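On Tuesday, Umesh Thakur wrote:
> Does anyone have a pen cup or bin that doesn't look like it came
> from a dentist's office? My desk is a mess and I have over 200
> little screws in a jar lid.

Hi Umesh! Go for mesh, the taller the better (mine holds rulers and everything). There's a blue one on the green table at Promthorpe that I'm a bit in love with – wide at the top, narrower at the bottom, honeycomb walls and a magenta-pink band down low. Don't put your screws in one though, they'll go right through the holes! Two were lying out on that same table, so you're in good company.

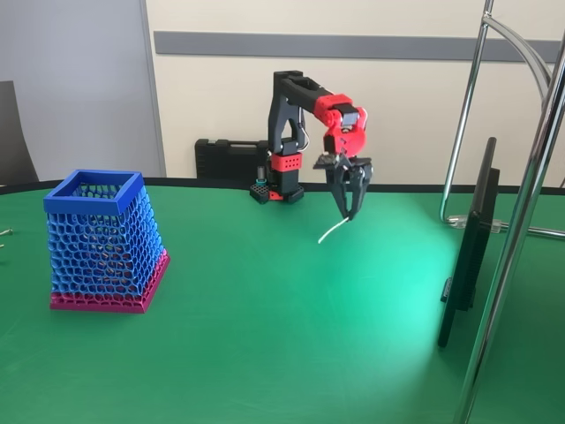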